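4. House Rules for Hand-Held Collection of Soft Items

4.1 Why we wrote rules at all

When our two sites, Dridwood and Gridville, began collecting together in February, each of them already had habits. They were good habits, for the most part, and the people who had them could tell you at some length where they came from. The trouble was that they were different habits. Dridwood reset the table after every take and Gridville reset it after every item. Dridwood dropped a take if the operator's sleeve came into view and Gridville kept it. When we put the two sets of recordings side by side we found ourselves arguing about sleeves for most of an afternoon, and it became plain to all of us that what we needed was a short document that both sites would agree to follow, even in the places where one of them privately thought the other was wrong.

We looked first at what we could borrow. The general safety rules for industrial arms are mature and we follow them wherever an arm is under power, but they have little to say to a person standing at a table with a gripper in one hand and a pile of laundry in front of them. Written guidance for keeping research data was more useful, and a good part of Section 4.4 comes straight out of the kind of advice that any careful librarian would give. For the part in between, meaning the handling itself, we had to write down what we did, look at it with some embarrassment, and improve it.

The text that follows is the version frozen on 4/20/25. It runs to 30 rules in full, which we give in the supplement, and we discuss here only the ones that caused the most conversation or that we think another group would want to take over or, just as usefully, quarrel with.

4.2 Rules for the table and what surrounds it

The first group of rules concerns the workspace. We ask that the tabletop be wiped at the start of a session and that anything left standing on it be written down in the session sheet, however small. Brackets, clips, stands and cables are all allowed. We went back and forth on this. An early draft from Dridwood asked for a bare table in every recording, and for a while we tried it, but a policy trained only on bare tables will meet a table with things on it soon enough, and we would like that meeting to happen in the data first. What we do not allow is a fixture that wanders. If a bracket stands to the left of the working area at the start of a session, it stays there until the session closes, or else the session is closed early and a new one begun.

The second rule in this group is about backdrops. A cloth backdrop may be plain or decorated, and it may hang in folds. We had a long correspondence about folds, with the Gridville group in favor of ironing and the Dridwood group very much opposed to it, and the compromise is that the cloth must be clipped firmly enough that it does not swing when somebody walks past. Lettering is permitted so long as it is the same throughout a session. Objects hung in front of the backdrop, such as the clothes hangers in Figure 1, count as part of the surroundings when they are not part of the task, and they go on the session sheet too.

Cables deserve a paragraph of their own, and we apologize to readers who have heard us on this subject already. A cable that crosses the view is harmless to the recording. A cable that crosses the path of the operator's elbow is another matter. Our rule is that before the first take the operator moves the gripper slowly to all four corners of the working area and the middle, at full reach, with a second person watching the cables. It takes under a minute. We had resisted making this a rule because it seemed too obvious to write down, and then we noticed that we were skipping it.

4.3 Rules for the grasp

Most of our items are small and knitted, and knitted things are forgiving in a way that can make an operator careless. A sock will let itself be picked up by nearly any part of itself. For this reason the rules say very little about where to take hold and a good deal more about how. The fingers are to close at an even pace, without a squeeze at the end. The item is to stay in the grip through a short hold before it travels. And the operator is asked not to help with the free hand, even when the item has bunched up and the temptation is strong (all of us have given in to it at one time or another, and those takes were dropped).

Bunching was the subject of the longest discussion we had. A bunched grasp, with some of the fabric gathered between the fingers and some of it poking out, looks untidy, and the first instinct of most new operators is to throw the take away and start over. We ask them to keep it. Whether a grasp is a good one depends on the task that follows, and a gathered sock that is going into a bin is every bit as well held as a flat one. If the next step is folding, then the operator marks the take as "gathered" and carries on, and whoever trains on it later may decide for themselves.

A failed grasp is kept as well, under its own label. Here our two sites had differed most sharply. Natalia Olvera argued for keeping every failure, on the grounds that a person choosing which failures are interesting will choose the same sort every time, and after some weeks of trying it the other way we came round to her view. The one exception is a take in which the gripper itself was at fault, for instance with a finger working loose on its mount. These are moved to a separate folder and the gripper is put aside until it has been looked over.

On that point, the fingers wear. The soft ribbed kind that we use gets a little dull on the gripping side, and fluff from wool items collects between the ribs. We clean them with a damp cloth at every change of item type and replace them as a pair, never singly, so that the two sides stay alike. The square markers on the gripper body and on the finger mounts are checked at the same time. A marker that has lifted at one corner is replaced before the next take, and the replacement is noted, with the initials of whoever did it. The opening between the fingers is measured from these markers, and a lifted corner gives a wrong width that can go unnoticed for a whole session. We know this because it did.

4.4 Rules for the record

Each session has a sheet, and the sheet is filled in while the session is going on. We tried filling it in afterward and the sheets were beautiful and not very accurate. The sheet carries the site, the operator's initials, the gripper number, the item, the lighting, the list of fixtures and surroundings, and a free line for remarks. The free line has turned out to be the part we read most. It is where people write that the heating came on, or that the glove was a new one and slid about more than the old one did.

Faces, name badges and screens are to be kept out of view wherever possible. The lens on a hand-held gripper sees a great deal more than the person holding it expects, and we ask operators to look at the first take of each session on a monitor, right out to the rim, before going any further. Anyone who comes into view by accident is asked whether they mind, and if they do, the take is deleted that same day and the deletion goes on the sheet.

Recordings are copied to a second disk before the first is wiped, and both copies are checked. We hold on to the raw files even after processing. Storage is a real cost, and we have had to ask for more of it, but there have been several times now when a processing step was improved and we were glad to be able to go back to the beginning.

4.5 How the rules held up

We compared sessions recorded before the rules with sessions recorded after them, at both sites. Before the rules, 53 takes had to be set aside because the session sheet did not match what could be seen in the recording. After them the number was 4, over roughly the same length of collecting. We would not want to lean on this too heavily. People had also become more practiced by then, and everyone knew that the sheets would be read, which does wonders for anybody's handwriting. Still, the operators told us that they spent less time wondering what to do, and the evening messages between the sites, which used to be mostly about sleeves, grew shorter.

Sleeves, we should say, are now allowed up to the wrist and must be plain.

Some rules did not survive. We had one that fixed the height of the table, and it had to go when we saw how uncomfortable it made our taller colleagues. Another asked for a spoken remark at the end of each take, and it was followed faithfully for a short while and then hardly at all. We took it out with the thought that a rule that is not followed does some harm to its neighbors. A draft was also sent to the Barngate workshop for outside comment, and the replies have been printed with the figure.

Figure 1. A grasp on a ribbed purple knit item, held between the two orange fingers, with fixtures and backdrop as covered in Section 4.2.
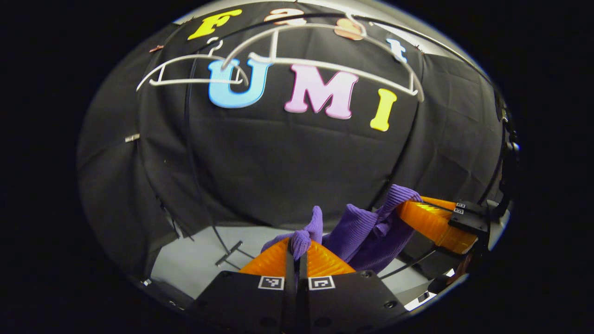
Berenice Sandoval wrote back that she would adopt nearly all of it, but that she would ask for the failed takes to be labeled by a second person and not by the operator, who is usually too annoyed at that moment to be fair to the sock.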